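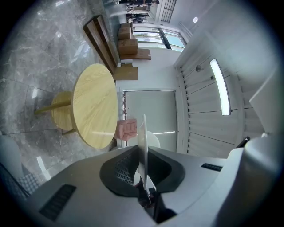 *Thursday's table, more or less.*

Thu 7 March

I have been reading about standing desks again, which I do every winter when my back gets bad enough to make me gullible. This time it was the Trulix, a motorized thing that goes up and down at the press of a button and costs $762 before shipping. The page says users burn more, focus more and ache less. It doesn't say who these users are, or what they were sitting on before.

I have owned one of these already. Mine was a Gruladlow, bought in July on a payment plan, and for 2 weeks I stood at it like a man running for mayor. Then my feet hurt. Then I found I was leaning on it, all my weight on one elbow, which can't be what the designers had in mind. By the end of the summer it was at sitting height and it stayed there until I sold it.

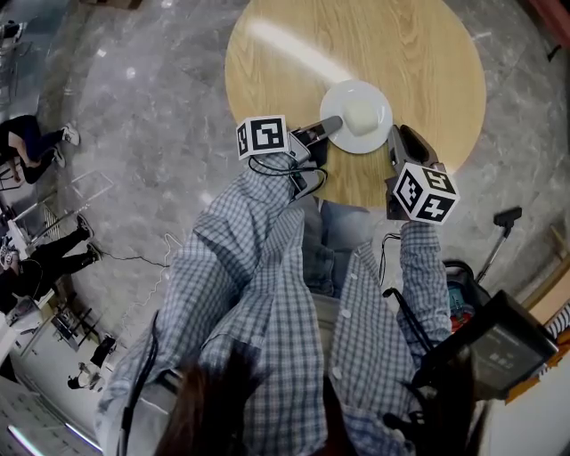
So I'm wary of the numbers. Trulix likes to say you should stand for some 7 hours of the working week, and I'd love to know where that comes from. Why that many and not five, or twelve? There's a footnote, and the footnote leads to a blog post, and the blog post leads back to the product page. I clicked around for a good while and never reached a study.

What did help, a little, was getting up. I walk to the end of the street and back after lunch – no app, no shoes with a story behind them – and on those days I'm less stiff by evening. I can't prove the walk did it. Maybe they're just the days when I have less work. But it's free, and I don't have to assemble it with a hex key.

The other thing was my chair, an old Mühlbauer I got secondhand. It had been set too low for years. I raised it, and my shoulders came down from around my ears. I'd have paid good money for that result if somebody had put it in a nice enough box.

I put most of this on the Kerkevine forum last night, expecting to be told off, and I was.
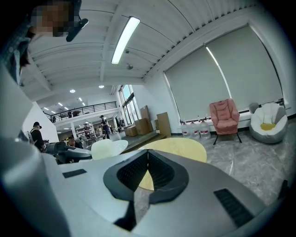 One reader wrote back that I'd given up too early, that everybody's feet hurt for the first month, and that a decent mat would have fixed it. The mat, of course, is sold separately. I asked which one and got a link to Trulix.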